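Kudville Early Learning Network
Second Progress Report to the Ulletti Fund
Project: Hands-On Learning in Family Child Care Homes
Submitted 2023-04-26 by Catalina Benítez, Program Manager
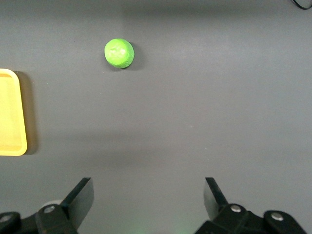 Summary of the period

This report covers activity from the end of November through the close of the first quarter. The grant supports training, materials and home visits for licensed family child care providers in Kudville and the neighboring Kurek district. At the time of our first report, enrollment was complete and the opening workshop had been held. Since then the project has moved into regular delivery. The main parts of the work plan are on schedule, with one exception, the Spanish-language provider guide, discussed under Delays and Changes.

Of the 41 providers who enrolled, 34 remain active. Three providers closed their businesses during the winter, and four asked to defer to the next group for family or health reasons. We have agreed with those four that their places will be held.

Training

The workshop series continued at the Kurek branch library on a monthly schedule. Sessions in this period dealt with fine motor development, early writing, mixed-age groups, and conversation during meals and routines. The session on fine motor development drew the strongest response on the feedback forms. Providers asked for more time on activities that use low-cost modeling dough, paper and kitchen items, and a follow-up session has been added to the summer calendar.

Attendance was lower at the session on record keeping. Several providers told us that the evening start conflicted with late pickups. The session will be repeated on a weekend morning, and a short printed version of the material has been mailed to those who missed it.

Home visits

Our coaches visit each active provider once every six weeks. Visits last two hours and follow a plan agreed in advance with the provider. The coach observes, works alongside the provider for part of the morning, and leaves a written note with one or two suggestions. Notes are shared with the program office only when the provider gives consent. Most have done so.

Coaches report steady change in how providers set up the day. Longer stretches of free play are now common, and many homes have moved art and table activities to a time when the youngest children are asleep. Outdoor play remains limited in homes without a fenced yard. We are in discussion with the Kudville parks office about reserved morning hours at two neighborhood playgrounds, but no agreement has been signed.

Materials

The project has distributed 639 items from the approved materials list since the start of the grant. These include picture books, puzzles, building sets, child-safe scissors and supplies for making dough at home. Delivery was handled through Castska, the lending service that also manages our toy library. Items that were damaged or incomplete were replaced by the supplier at no charge to the grant.

The toy library itself opened to providers in January. Borrowing was slow in the first weeks and has since improved, helped by a decision to let coaches carry items to and from home visits. We plan to keep this arrangement for the remainder of the project.

Delays and changes

The Spanish-language provider guide was due at the end of the first quarter. The translation is complete, but readers in our review group found that parts of the chapter on licensing no longer matched current county forms. The chapter is being revised in both languages so that the two editions stay in step. We now expect to print in early summer. The change does not affect the printing budget.

One coaching position was vacant for most of February. Visits were shared among the other coaches and a small number were rescheduled. The position has been filled, and the new coach has completed her orientation.

Budget

Spending is slightly below plan – the difference comes from the vacant position and from the delayed printing. Training and materials costs are in line with the approved budget. We request the Fund's approval to move the unspent salary amount to the travel line, where higher mileage costs are expected as visits in the outer part of the Kurek district increase. A revised budget table is attached to this report as Appendix A.

Plans for the next period

The summer workshops will begin in June, with the added fine motor session scheduled first. Interviews with active providers will take place over the same months and will use the questions approved by the Fund at the start of the grant. Parents will be invited to complete a one-page survey in English or Spanish. Recruitment for the second group of providers will open once the guide has been printed, and the four deferred providers will be contacted before general notices go out.

A full report on the interviews and survey will be submitted with our next narrative in November. Questions about this report or its appendices may be directed to Catalina Benítez at the program office.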